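New gripper fingers day on the Arkach arm! We started the swap in June and I've been itching to post about it (short thread, lots of fussing over bolts).

1/ The old pads had 152 shifts on them and were getting shiny. Shiny pads let things slip. Two bolts a side, wipe the seats, new ones on, snug them up evenly.

2/ Before anything moves for real I run it in the sim, with the ribbon protein hanging over the table and the fingers wide open.
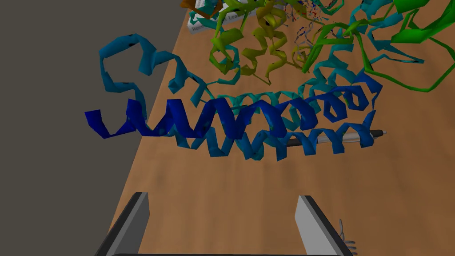 3/ Then the zero. Close slowly, read the number, open, do it again. Mine came up 363, then 363 again. I did a little dance!

4/ Cable check next. Ours likes to rub at the wrist, so I moved the clip back a bit and put fresh sleeve on it. Grey sleeve, my favourite colour.

5/ Last job is grease, just a dab. Over 302 cycles since and it still sounds lovely.

July 8, 2020

Replies
"What grease do you use on the slides?"
"We do our zero after the cable check, saves doing it twice."
"Love these threads, more please!"

Recent posts
Urkuseo wrist joint, cleaned and refitted
Harasym cell: moving the light curtain
Zonell controller fan swap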